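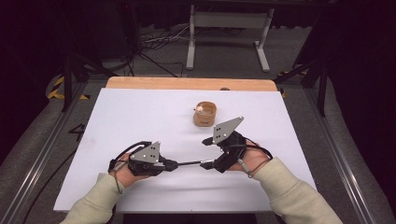

Hekness Hand Grippers, Pair

Sold in twos, left and right. Each gripper is held in the hand and has black jaws, a coiled cable and a triangular gray metal plate on top. Developed in the Drollodik shared workshop at Flaltbridge, where the kettle is also a work in progress.

Weight: 981 g the pair, cables included
Jaw opening: 50 mm
Rated cycles: 1000, after which we lost interest in counting

Suits home builds and shared benches. Left-handed users get the same kit as everyone else – one of each. Table, cup and sleeves not supplied.

Spare jaws fit the older Ekanayake model too, with a little filing.

Ships in 2 boxes, usually together.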